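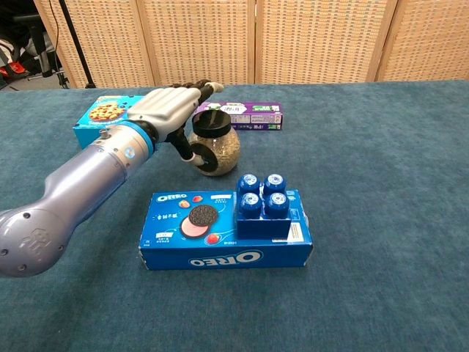
Someone from Horkska wrote in to ask whether the jars count as food or as containers, and could we please decide before the next lot goes up. Fair question. They count as containers. Whatever is inside goes in the notes column and nowhere else.

Vuramora tabletop pantry set — readme

What it is
Pictures of small groups of household things on a covered table. Biscuit boxes mostly, jars, other packets, the odd toy brick. Put together by Cultia for anyone working on sorting cupboards, packing shelves, shopping lists, that sort of thing.

Last tidy-up: March 1, 2022

What's in the folder
1000 pictures
17 kinds of item (list in items.txt)
one notes file per batch, 50 pictures to a batch

How items are named
By what they are first, then colour, then brand if you can read it. So: biscuit box, blue, Oreo. Jar, clear, black lid. Toy brick, blue, 4 studs. Don't guess a brand from the colour of the box. If only half the name shows, leave brand blank.

Biscuit or cookie — use biscuit in the list, even where the packet says cookie. Searching for cookie will find nothing, sorry, old spelling of the list had both and it was a mess.

Flavour goes in notes. Strawberry, chocolate chip etc. Writing on the packet can be in any language, Chinese turns up on the Oreo box, and we haven't translated any of it. Upside-down writing still counts as readable.

Stacked things
Brick on top of a box = two items, plus the word "on" in the position column. Box behind a jar = two items, "behind". Partly hidden things are still listed if you can tell what they are.

Jar contents
Pale tan grainy stuff is down as "grains, unsorted". Please don't change it to sugar or rice or oats unless you packed the jar yourself.

Known problems
- purple box is listed as "box, other" all the way through. Needs a proper name
- turquoise and blue got mixed up in the early batches, partly fixed
- Altıntaş shelf labels were meant to be merged in, still seperate
- some batches have the table cover down as green, some as blue. Teal is the one to use
- barcodes not typed out, no plans to

Adding to it
Same column order, one line per item, no blank lines at the end. New item kinds go at the bottom of items.txt, not in the middle — it breaks the numbering otherwise. Next batch due in May, jars and tins wanted, we've plenty of biscuits.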